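1/ Every few months the same advice goes around: if your kid won't put toys away, give them ONE big bowl and watch the magic happen. I have been watching. I have some doubts.

2/ The pitch, as I got it from Poonam Pandey's parent group: baskets are too deep, boxes have lids, shelves need sorting. A wide open bowl is "an invitation." An invitation to what? My daughter has put it on her head 30 times.

3/ Pink bowl, plush radish with big floppy leaves, fuzzy orange-brown ball, and a green sponge that has no business in a pretend kitchen but always ends up in one.
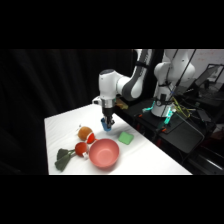

*Photo: Puspita Sitompul*

4/ Look at how much of the table those radish leaves take up. Now picture getting the radish into the bowl so it stays there. The leaves flop over the side, the kid pulls on a leaf, and you're back where you started.

5/ And we argued over the fuzzy ball for a whole evening. Zahira says peach. Puspita says potato. I lean onion. If three grown women can't agree on what it is, don't tell me a toddler is "learning her vegetables."

6/ The Wellus starter guide wants you to rotate the toys so the child stays interested. Fine. In practice this means swapping one thing for another and acting excited about it.

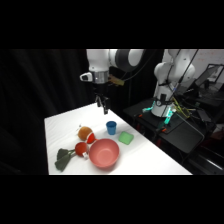
7/ A little blue cup, for instance. Cups I can defend. A cup can be filled, poured, stacked, lost under the couch. It does more work than any plush radish I've met.

8/ Someone will ask about price. The wooden play food set from Wijaya was 49 in the shop near me, and the big one was 200. For pretend lunch. Our bowl came out of the kitchen cabinet.

9/ Hidayah Liew replied to my last thread that her son cleans up into a bowl every night without being asked. Good for him! I'd like to see it at 6 p.m. when he's hungry.

10/ What I'll grant: you can see what's in a bowl. With our old toy bin, she tipped the whole thing out to find one tomato. With the bowl she still tips it out, but there's less to tip.

11/ So keep the bowl if you have one. Don't buy one for this. And please stop posting that it "changed our evenings" unless you're going to say what your evenings were like before.

12/ Replies are open. If you've got a trick for the radish leaves I do want to hear it. Wulan suggested a rubber band and I'm trying that tonight.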